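Tablecloths, Wipe-Downs and Things Left Lying About: Your Questions

The Drevum household page, looked after by Omar Nassar

Do I really have to clear the whole table before I wipe it?
Yes. Wiping round things is how you end up with a map of everything you own, drawn in crumbs. Lift the lot off, shake the cloth outdoors, then decide what deserves to come back.

My cloth is checked. Does it hide dirt?
It hides tea rather well and gravy not at all. A gingham in white and grey will keep your secrets for 9 days, by my own reckoning, after which guests start moving their elbows.

How do I stop it sliding off one side?
Measure the table first, which hardly anyone does. Mine hangs further on the right because I bought it in Vesville by eye, in a sale, in January. Clips help. So does not catching the corner with your knee.

Should bottles and tumblers be stored on their sides?
Not with anything in them. Empty ones can lie down if you like, though they roll, and a smooth round one rolls furthest. Something with flat facets tends to stay where you left it - the only practical case I know for buying the fancy shape.

Where do I put my phone while I'm cleaning?
Anywhere but the table. A stool will do nicely, provided you remember it before you sit down. Elie Aoun of Jistcombe has written to me twice on this point and I believe the second letter was typed on a new phone.

Can a plastic stool count as a side table?
It has done in my house for 6 years. Add a padded top and it counts as furniture.

What about the bottles and packets that gather by the wall?
Every room has a spot where these go to retire. Pick them up once a week, read the label, and either use the thing or admit you won't. Keep cleaning products away from anything you drink out of.

How often should the cloth be washed?
Weekly, and at once after beetroot. Wrinkles are allowed. I have had 262 messages about ironing tablecloths and my answer remains no.
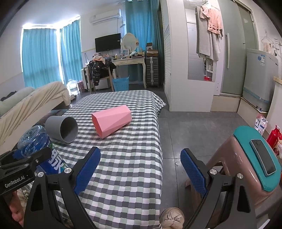

Elie Aoun: I'd argue with you about the ironing. Damp cloth, warm iron, five minutes, and it hangs straight for days. Also it was the same phone both times, I'd just cleaned it.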